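Can a Robot Arm Do Small Chores in a Shop Kitchen?
Student project report, spring semester
Author: Oláh

1. Why we chose this topic

In our course on automation, each group had to ask one question about machines at work and try to answer it with tests. My group asked if a robot arm can already do the small chores of a shop kitchen. We did not mean big tasks such as cooking. We meant the things a worker does between two customers: move a sandwich onto a tray, put a box back in its place, clear a counter.

Before the project I believed that such tasks are easy, and that only the price of the robot keeps it out of shops. Now I think differently, and I try to explain it in this report.

2. What we read before

We read course materials and two reports from older groups. One of them, the Fevard project, tested folding of towels and gave up after a month. The other, Plerkura, was about sorting of returned goods in a store. Both reports say almost the same thing: the arm is strong and exact enough, but it has difficulty when objects are soft, or when they do not lie where they lay yesterday. We decided to use this as our starting point.

3. Method

We worked on Monday afternoons in the teaching lab with an arm with two fingers. The control program, which we call Clalluvus in our notes, was written partly by us and partly by the group before us. A person first guided the arm by hand through each chore. After this the program tried to repeat the chore alone.

We made 961 attempts in total. An attempt was a success if the object arrived at the right place, was not damaged, and no person had to help. We also had a time limit of 90 seconds. A worker needs only a few seconds for the same chore, so this limit was already very kind to the machine.

4. Results

Small stiff boxes were the best group. The arm learned quickly how wide to open the fingers, and most mistakes happened when a box was lying very close to another object. Sandwiches were much harder. If the fingers closed too little, the bread slipped out. If they closed too much, the filling was pressed out at the side. Only 37 of the sandwich attempts were a success by our rules, and I was disappointed when I saw this number.

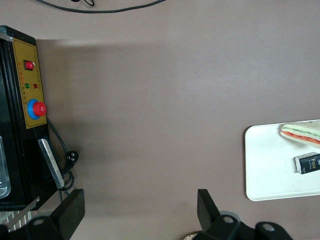

We also learned that the time between attempts is important. Somebody had to put everything back, check the fingers and write down the result. In a real shop this hidden work would be done by the same workers that the robot should help. Our time sheet shows 1,915 minutes of such work, and I think it is a result too, although we did not plan to measure it.

5. Discussion

My answer to the question is "partly." For boxes and other hard goods, I would trust the arm if a person is in the room. For soft food I would not use it yet. A softer finger pad could help, and also a sensor that feels pressure, but we had no budget for these and could not test them.

There is a weak point in our work. We used the same table all semester, and a real kitchen has more steam, more noise and more people. The next group should change the table and the light on purpose, and should begin with the sandwiches, which took us much longer than our plan allowed.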